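4. Results from the household visits

4.1 What people cover, and with what

The visits in Flerkow and Nava covered 13 households. All of them kept at least one large item under cloth for part of the year. The items were sewing machines, fans, chairs, rolled bedding, a loom and a good deal of furniture on its way from one relative to another. We had expected to see mostly bought covers. In 11 of the households the cloth in use had started out as something else, usually a bed sheet, a tablecloth or a curtain lining. Pale, undyed or faded cloth was by far the most common. Figure 3 shows a bulky item under cloth of this general type, together with a close view of dark surfaces, on which small pale marks are easy to see. 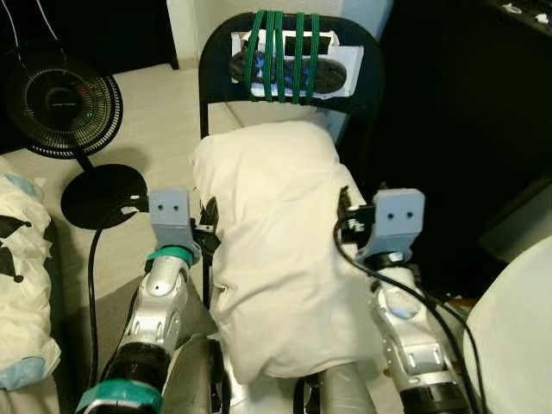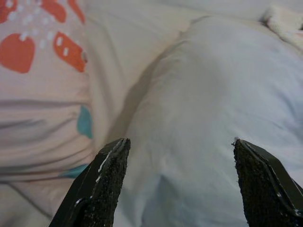
Figure 3. First view: a large item wrapped in wrinkled off-white cloth, in front of a black chair backrest. Second view: white specks and thin streaks on black plastic. Both views are from the same place.

4.2 How the cloth is chosen

Respondents seldom described the choice of cover as a choice. The usual answer was that the cloth was what they had on the shelf. When we asked which cloths they would not use, the answers were much fuller. Wool blankets were ruled out by most people on account of moths. Towels were thought to hold damp. Plastic sheeting divided people more than any other material: respondents in Flerkow used it freely in garages and sheds but did not like it in a bedroom or a front room, while in Nava it was kept for outdoor items and for the weeks when a roof or window was being repaired.

Size mattered more than weight. A double bed sheet will go over most single pieces of furniture and still reach the floor, and respondents came back to this point often. Fitted sheets were disliked for the loose elastic, though two households had cut the elastic out and used the flat piece that was left. Curtain linings were valued for their close weave. One respondent in Nava kept a pair of them only for covering a piano and washed them apart from everything else.

Color came up less than we had planned for. The interview guide gave it a question of its own, and most people had little to say in reply. Pale cloth was preferred in rooms where visitors might sit, and several respondents said that a dark cover made a room feel closed up. Two people said they liked pale cloth for a practical purpose, which was that they could tell when it needed washing.

4.3 Wrapping, draping and tying

We sorted the ways of covering into four types. In draping, the cloth is laid over the top and left to hang. In wrapping, the cloth is taken under or behind the item so that the sides are held in. In tying, cord, tape or a strip of cloth is passed around the outside. In bagging, the cloth has been sewn or pinned into a closed shape that is pulled on.

Draping was the most common type in both places. It is quick, it can be done by one person, and the cover can be lifted to check on the item. Its weak point is the floor edge, where dust is drawn in whenever a door is opened or a floor is swept. Households that had moved in the past few years were more likely to wrap, and they tended to go on wrapping after the move was over. We take this to be a habit carried from packing. Several of these respondents folded the corners in the way one folds paper around a parcel, and they did it without comment while talking to us about other things.

Tying was used for items that would be leaned against a wall or carried down stairs. The cord was usually reused from some earlier job. Where respondents had tied a cover over polished wood, they put a folded rag or a piece of card under the knot.

Bagging was rare. The sewn covers we saw had been made for a single item and did not fit anything else in the house. In one Flerkow household the item had been given away, and the sewn cover was still folded in a drawer with its tapes pinned flat.

4.4 Washing and the problem of lint

Covers were washed less often than other household cloth. Most respondents washed a cover when it came off and not while it was in use, so that a cloth might stay in place from the end of one summer to the start of the next. In Nava, February was named by several people as the month for taking covers off, shaking them outside and putting them back. In Flerkow there was no shared season for this.

Lint was the complaint we heard most. Old cotton sheds fibers, and the shedding gets worse as the weave thins. Respondents noticed it on dark and rough surfaces such as felt, foam, velvet and black lacquer, and hardly at all on bare wood or painted metal. It was also a matter of how the cover was taken off. A cloth that is pulled away drags its fibers across the surface, while one that is folded up from the bottom keeps most of them inside the fold. Folding from the bottom was done by the older respondents and by one person who had worked in a hotel laundry.

We did not measure shedding in the homes. The bench trial reported in Section 5 used cut pieces of cloth donated by the Wirkinell textile store, and the results should not be read as a test of any cover seen during the visits. Pale marks on a dark surface can come from many sources, including wear, dried cleaning fluid and plaster dust, and the eye is a poor guide to which of these is present. We asked respondents what they believed the marks in their own homes to be and recorded the answer as belief only.

4.5 Where covered things stand

A covered item has to stand somewhere, and the place was often a compromise. Spare rooms were used first, then the ends of hallways, then the space behind a sofa or a row of chairs. Kitchens were avoided. In homes without a spare room, covered items were moved around the living space as the room was needed, and a few had no settled place at all.

Respondents said that an item under cloth was easier to live with than the same item uncovered. They gave different accounts of this. Some said the cloth made the thing look put away. Others said it kept family members from setting cups and mail on it, though our notes from the visits show that flat-topped covered items did collect cups and mail. A few people spoke of the cover as a sign to others in the house that the item was not to be used for the time being.

There was some disagreement within households. In three homes, one person had covered an item and another kept uncovering it to use it. The cover in each of these cases ended up folded on a nearby seat. We did not ask follow-up questions about this and now wish that we had, as it bears on how long a cover is left in place.

4.6 Comparison with the Eton Road store

The shared store on Eton Road in Flerkow was visited after the home interviews and is treated apart from them. It holds furniture for residents who are between addresses. The store supplies its own cotton covers, cut to two sizes and hemmed on all sides, and asks users not to bring cloth from home. The covers are numbered in laundry ink at one corner and washed together at the end of each stay.

Practice in the store was more even than in the homes, as would be expected, but it was not the same from bay to bay. Users draped and wrapped in nearly equal measure. Many had added a second layer of their own below the store's cover, in spite of the rule, and the staff did not remove it. When we asked users about the extra layer, they spoke of softness and of scratches from the hem. The hem on the supplied covers is folded twice and is stiff when new.

The store's covers lasted well. The staff reported that edges gave out before the middle of the cloth, with most of the damage at the corners where people take hold. Torn covers were cut down to the smaller size and put back into use, and pieces too small for that became pads for table legs.

4.7 Limits of the visit data

The sample is small and was drawn through two community newsletters, so that people with an interest in household storage are likely to be over-represented. Visits were made by day, and we saw few homes with more than one working adult present. Items were not uncovered unless the respondent offered, and in several cases we know what was under the cloth only from what we were told. Cloth type was judged by hand and eye. Blends of cotton and polyester are hard to tell from plain cotton after long washing, and the two are counted together throughout this section.

The types set out in Section 4.3 were drawn up after the first visits and applied to the later ones. Earlier notes were then read again and sorted in the same way. In a small number of cases the notes did not say whether the cloth went under the item, and these were entered as draped.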